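# Plandano robot club – gallery

Our club meets in Duston, and this spring we worked in simulation. The task is a small kitchen job with two arms, and all members must write their own controller for it.

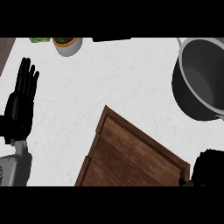 Nahuel Alarcón wrote to us that simulation is too kind to beginners, and that a student who has only worked with a perfect floor and perfect motors will get a shock on the first day with real ones. He is probably right. We would still begin in the same way, as with 15 members we can't share one machine, and in the simulator each of us can break things at home.

In the view from the robot's head you find the marble worktop, the cutting board and the large pot. The left hand is upright with the fingers stretched, and the right one is low in the corner.

**About the task**

The two hands must not touch each other, and the board should stay where it is. A run is stopped after 80 seconds. Vibeke Bech wrote the scoring program, and Anel Nel has corrected it many times – mostly the part about the thumb, which was difficult for all of us.

**For new members**

You need a laptop and a little Python. Auður Þórarinsdóttir teaches the first 2 lessons, and after them you join a group. The next course begins in July. Please write to the club if you would like a place, and tell us which languages you speak, so that we can make the groups well.

Page updated 5/15/21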